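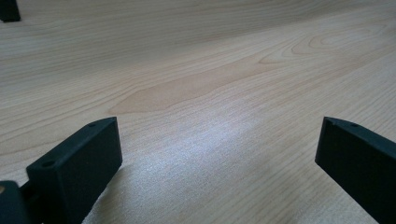
The table that eats up the whole dining room

228 shares · 14 comments

Ask the owner of the little upstairs apartment in Corkden what she would save in a fire and she doesn't even let you finish. "The table! I know I'm supposed to say the photo albums, but I'd be halfway down the stairs with the table on my back."

It is a big pale honey-colored thing and the grain is what gets you first. Most of it runs in fine, close lines, and then there's a wide, warmer band where the figure opens up into a soft cathedral shape. Not far from that there are oval rings, one inside the other, looping around a spot like a knot. When the light comes in it bounces off the top so brightly that a patch of the wood goes almost white.

"I have sat there with my coffee and followed those lines with my finger for way too long," she says, laughing. "My sister thinks the rings look like a pond. I think they look like an ear. We've argued about it over many dinners."

She found it at Skorngate, the secondhand furniture barn out past the rail yard, where she had gone for a bookshelf. It was stacked under two other tables with a rug thrown over it, and all she could see was one corner. "I lifted up the rug and I just started grinning. I didn't even ask about the bookshelf. I asked if they could deliver."

They could, for 59 dollars, and the two guys who brought it had to take the legs off to get it around the landing. She still has the pencil marks on the underside that tell you which leg goes where. One of them is wrong, she says, and it took a whole evening to figure out which.

The top needed work. There were white rings, a sticky strip along one side, and a finish that had turned orange and cloudy. She had never refinished anything before. A neighbor lent her a sander, she bought a pack of paper that was too coarse and had to go back for a finer one, and for most of October the dining room was hung with bedsheets to keep the dust in.

"The first pass was scary, because it looked worse. Then I wiped it down and the pattern came up under the cloth – I yelled. I really did yell. I had no idea it was that pale underneath, or that it had so much going on."

She put on 7 thin coats of Pluvar, a wax oil that the man at Nair Hardware talked her into, and she has nothing but good things to say about it. Her method is to use less than you think you need, rub it in with an old T-shirt, wait overnight and do it again. "If you can see it sitting on top, you've put on too much. Wipe it off and be patient. I'm not patient, so I baked a lot of bread that month."
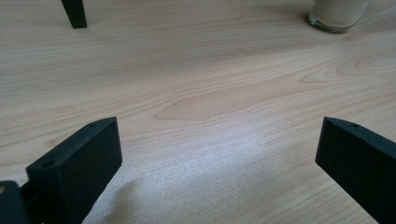 She is relaxed about the way the table gets used now, maybe more relaxed than you'd guess after all that rubbing. People put their glasses straight down on it. Friends come over to cut out sewing patterns, and her nephew does his homework at the far end, pressing much too hard with his pencil. "There are a couple of faint numbers in the wood if you catch them at an angle. Long division, I think. I love them."

What she won't allow is a tablecloth. Her mother gave her a beautiful one, ironed and folded, and it lives in a drawer. "I told her it was for special occasions, and she asked me what counts as one, and I'm still working on my answer."

For cleaning, she sticks to a damp cloth and then a dry one, always going with the grain. Once a year she gives it another thin coat, usually late in the evening with the radio on, and eats in the kitchen until it's ready. She has been eyeing the chairs lately too. They don't match each other or the table, and two of them wobble, but she has a little Pluvar left in the can and the neighbor hasn't asked for the sander back yet.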